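Grocery Day Without the Mess: Getting Produce from the Bag to the Fridge

If your lettuce turns to soup by the end of the week, I have good news. Most of what goes wrong with fresh fruit and vegetables goes wrong in the first half hour after you get home, and it is so easy to fix! I have been writing down my kitchen habits on this page for 19 years now, and the unpacking routine is still the one I get the most mail over.

So clear off a stretch of counter, put the kettle on, and let's go through it.

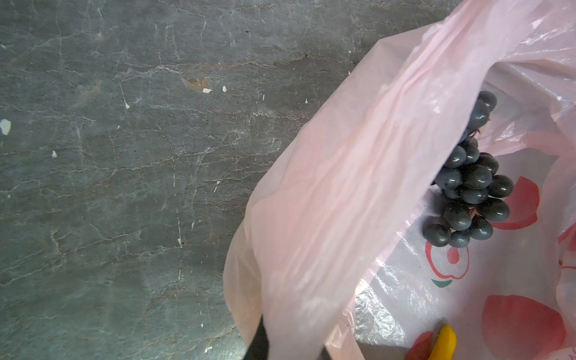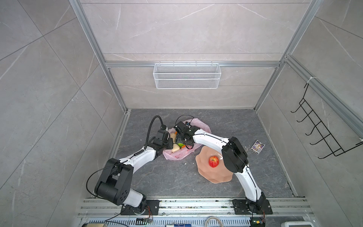
Pink carrier bag on a veined stone-look surface, two views. Produce, some of it toy-looking, is in the bag in both.

Unpack right away

Thin plastic carrier bags are great for getting things home and terrible for keeping them. They hold moisture against the skins, everything leans on everything else, and a ripe peach at the bottom doesn't stand a chance. Take it all out, even if you're tired, even if dinner is late. Heavy things come out first if you can reach them (potatoes, squash, melons), then the middling stuff, then the soft fruit and herbs.

Look each piece over as it comes out. One moldy strawberry will take the whole box with it by morning. Anything bruised goes in a bowl on the counter to be eaten today or chopped into a soup.

What goes where

Refrigerator, crisper drawer with the vent closed: lettuce, spinach, kale, broccoli, carrots, celery, green beans, fresh herbs except basil.

Refrigerator, crisper drawer with the vent open: apples, pears, ripe plums, grapes.

Counter: tomatoes, bananas, basil, and any avocado, peach or mango that isn't ripe yet. Once the ripe ones give a little under your thumb, move them to the fridge and you'll buy yourself a few more days.

Dark cupboard or basement shelf: potatoes, onions, garlic, winter squash. Please keep the potatoes and onions apart! Together they sprout like mad. Mine live at opposite ends of the pantry, the potatoes in a paper sack with the top rolled down and the onions in an old wire basket from the hardware store in Mostport.

Washing: now or later?

Later, for most things. Berries, mushrooms and grapes should stay dry until you're ready to eat them. The exception in my house is salad greens, which I wash the minute they're unpacked, because I know perfectly well I won't do it on a busy night. Fill the sink with cold water, swish, lift the leaves out so the grit stays behind, and repeat until the water is clear. Two rinses does it for lettuce. Spinach and leeks want 3.

Then dry them. Really dry them! A salad spinner is worth every inch of cupboard it eats up. If you haven't got one, roll the leaves in a clean dish towel and pat. Into a container with a folded paper towel on top, lid on, and they'll stay crisp long enough for you to get through them.

Herbs

Parsley and cilantro: trim the stems, stand them in a jar with an inch of water, and set a bag loosely over the leaves. Fridge door is fine. Change the water when it clouds.

Basil: same jar, no bag, out on the counter and away from the window in January. Cold glass turns it black overnight.

Rosemary and thyme: wrap in a damp paper towel, then a bag. They last and last.

Perking up the tired ones

Limp carrots, celery and radishes come back beautifully in cold water. Cut a sliver off the end, submerge them, and leave them in the fridge for a couple of hours. Lettuce will usually come back too, as long as it's only wilted and not slimy. I once did this with a head of romaine I'd forgotten in the car all afternoon on the way back from Plundgate, and we had Caesar salad that night.

Saving the bags

I do keep my carrier bags, and I keep them flat. Shake out the crumbs and onion skins over the sink, wipe the inside with a damp cloth if anything leaked, and hang the bag over the faucet until it's dry. Then lay it on the counter, smooth the air out from the bottom up toward the handles, and fold it lengthwise into a strip as wide as three fingers. Fold the strip into triangles from the bottom, the way you'd fold a flag, and tuck the handles into the last pocket. They stack in a drawer like little dominoes. I emptied out my under-sink jumble last winter and folded 137 of them while listening to the radio, and the whole lot fit in one shoebox!

Good second lives for them: bathroom trash liners, wrapping muddy shoes in a suitcase, keeping a wet paint roller from drying out over lunch. Any bag that has held raw meat goes straight in the trash. Torn ones go to the store drop-off if yours has one.

Next time: getting the smell of garlic out of a cutting board, with lemon, with salt, and with both.

Page last updated 22 May 2025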